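Reading time: 3 min
Last updated: Fri 11 November

Budget notes, hand bench

OK, the spending sheet has to go in before February and I keep putting it off, so I'm writing it all down here and then copying the grown-up version into the form. If you're on the bench and you disagree with any of this, scribble in the margins, I'd much prefer that to hearing it after the order's gone out.

The big question is still the second hand. Ralisis came back with a price that made me close the laptop and go get coffee. Grosine is cheaper by a good bit, but their lead time is long and they want the whole amount up front, and our purchasing people hate that. I've asked both of them for the same thing in writing: hand, wrist coupling, one spare cable set, and what it costs to send it back when a finger joint goes. That last line matters more to me than the sticker price. A cheap hand that lives in a shipping box is no use to us!

Small stuff first though, since I can decide that without a meeting:

- fingertip covers, 254 for the pack from Likutow (the pack, not each - I read it wrong the first time and had a bad five minutes)
- cable sleeving and clips, 118
- two more textured mats, price still to come

I want the mats in the same blue-gray so we don't have to redo anything on the vision side. The sleeving is for the floor as much as for the arm. There are too many black cords down by the left table leg and I'd like them tidied and tied before we add another box that needs power.

Then there are the props, and I think this is where we've been underbudgeting. We're on door opening now, and I've been putting furniture down as "misc" as if it was paper towels.
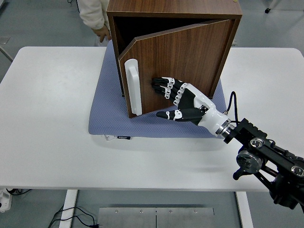 Door task, small cabinet on the mat, fingers at the door panel.

What I'd like is a proper set of doors. The walnut-look one has a long white upright handle with a recessed grip, hinge on the right, and all our planning so far leans on that one shape. I want a knob, a thin bar, a flush pull, and at least one door that hinges on the left. Samarakoon does small display cabinets and will swap the hardware before shipping if you ask nicely. Their quote for the set is 800 with delivery, which sounds like a lot for little cupboards, but I priced buying them separately plus drilling and fitting it all ourselves and the gap is not big once you count our hours. (I never count our hours. I should count our hours.)

Other things I went back and forth on:

A clamp or fixture for the cabinet. I'm leaning yes, something low that grabs the base and leaves the top and front clear. Could be made in the shop, so I've put in material only. Need to check it doesn't mark the veneer.

A second camera stand. Parked. We'd have to shuffle the floor again and I don't have the energy for it this quarter.

Service contract on the arm. Ugh. It's the most boring line on the sheet and probably the one to keep. The black links and joints are the part we can't fix ourselves, and I'd hate to cut it and then have to come begging in spring.

Where that leaves me: props, small stuff and the service line go in as firm. The hand goes in as a range, with both quotes stapled behind. If they make me drop something it's the fixture material.

To do: chase Grosine about splitting the payment, get the mat price, ask Samarakoon whether the left-hinge door can come in a light finish, move "misc" furniture to its own line.

Questions about this page: ask at the hand bench | Copyright the bench notebook authors | Back to top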